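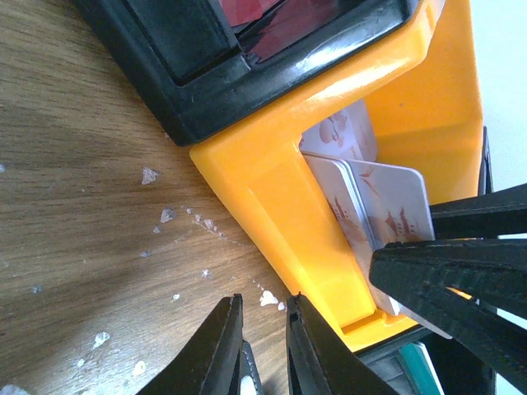
Wrist cam, fingers on the cards. Yellow holder, black housing on top. Please ignore the state of the table.

16 Jul 2018

Quick one before bed. Long day at work, then straight out to the shop, didn't even change shoes. Got maybe three hours in on the arm. Writing this down now or I'll forget which settings were which, same as last time.

So. The card thing. Still the card thing.

Plan was: get the fingers in square to the face of the front card, pinch, lift, come away with ONE card. Been stuck on this since I gave up on the suction cup in January. Suction was fine on flat stuff, hopeless on these cards. Too much bend in them. Anyway that's old news, it's all in the other notebook.

Looked at the picture on the laptop for a long time tonight. Things I see now that I didn't see standing over it:

The cards lean. I keep writing code as if they stand up straight and they don't, the two in front tip together and the one at the back is doing its own thing. The left one is tilted down and to the left. So when I tell it "come in flat" it's flat to the holder and not to the card. Dumb. Obvious. Took me weeks.

Also the lower finger gets there at an angle with the point first. The point is on the stack down near the lower middle. The upper one is flatter, tip right up against the face of the right hand card. Two fingers, two differnt ideas about where the card is.

And there's that little step at the bottom of the slot where the cards sit. Have to clear it before going sideways. I had the lift number too small. I think. Will check.

Tried in order:

1. Lift at 10 mm then pull. Caught, every time. Bottom edge hooks something, I'm blaming the step.
2. Same lift, slower. Same catch, just slower to watch.
3. Tipped the wrist over to match the lean of the cards. Better!! Got one out clean. Then two together. Then one. Then nothing, fingers slid right off.
4. Tipped wrist plus bigger lift. Ran out of patience before I ran it enough to say. Looked promising. I always write looked promising.

Grip force: I had the servo limit at 600 which is what I use for blocks. Way too much, the card bowed and I stopped it. Went to 500, still bowing. Then remembered that number isn't linear at all on the Pomare board, it's bunched up at the top end. Need to do a proper table for it. Boonsong said that to me in the spring and I nodded and did not do it.

Boonsong Yensuk came by around eight by the way, returning the good calipers. Stood there eating my pretzels and watching it fumble. He thinks I should quit trying to pick from the face and push the front card up from below with something thin, then grab the top edge once it's sticking out. Like you'd do with your thumb. He's probably right and it annoys me because it means new fingertips, and I just got these ones on. He also thinks the wrist camera is too close in. Half the view is table. Well yes. But move it back and I lose the bottom of the slot, and the bottom of the slot is where everything goes wrong.

We argued about it a bit, nice argument. He's going to cut me a thin tip on the machine at Clekum if he can get on it over lunch. I said no rush. There is a rush, I told the kids it would deal cards at the cabin.

The vision part. Not great. The card finder looks for a bright patch with straight edges and the cards are white, fine, but the printing is so faint on these that it's basically no help. Reddish buildings, a pagoda and a tower or temple sort of thing. I wanted to use the art to tell which way up a card is. With light like tonight's it can't. The holder is shiny too so there's a pale highlight along the lip and the finder LOVES that highlight. Picked it as a card edge over and over. And the white specks on the table, whatever those are, old paint or plaster, it had a go at a few of those as well. Added a minimum size so it leaves the specks alone. That part works. One win.

For the highlight I could mask out anything next to yellow. Or move the lamp. Moving the lamp is free. Move the lamp first, dummy.

Should brush the table off too. Nice wood under there, you can see the grain. I keep meaning to oil it and then I keep putting a robot on it.

Ran the loop from the Starkberg example code for a while just to rule out my own timing. Same behaviour so it isn't timing. Good to know, cost me 50 minutes incl. finding the cable.

Cable: the gray one is flaky, needs to go in the trash. Put it back in the drawer. Why did I do that. Going to find it again in a month and lose another evening.

Order from Erness still not here. Two little force sensors and a bag of the short screws. Without the sensors I'm guessing at how hard the fingers press, I just look at the card and wince. Email them tomorow if nothing in the mail.

One other thing so I don't lose it. When I bring the arm in from the right, the lower finger arrives a hair ahead of the upper and shoves the stack before the upper one has touched anything. Could be calibration, could be the horn on that servo being one tooth off. I suspect the tooth. Take the cover off and look before touching any code. LOOK FIRST. I've "fixed" that in software twice and it came back twice.

To do:
- lamp
- brush table
- servo horn, lower right finger
- grip table for the Pomare board
- wrist tilt + bigger lift, run it properly, write down every try
- email Erness
- throw out the gray cable, really
- say thanks to B. for the pretzels comment, no, for the calipers

Felt pretty low about it all around nine and then that one card came out clean and I yelled loud enough that the dog got up. Want that again. Left the cards in the holder and the arm powered down, tilt settings saved as tilt3 on the laptop, NOT tilt_final, tilt_final is the bad one.

Past midnight now. Alarm's at six. Bed.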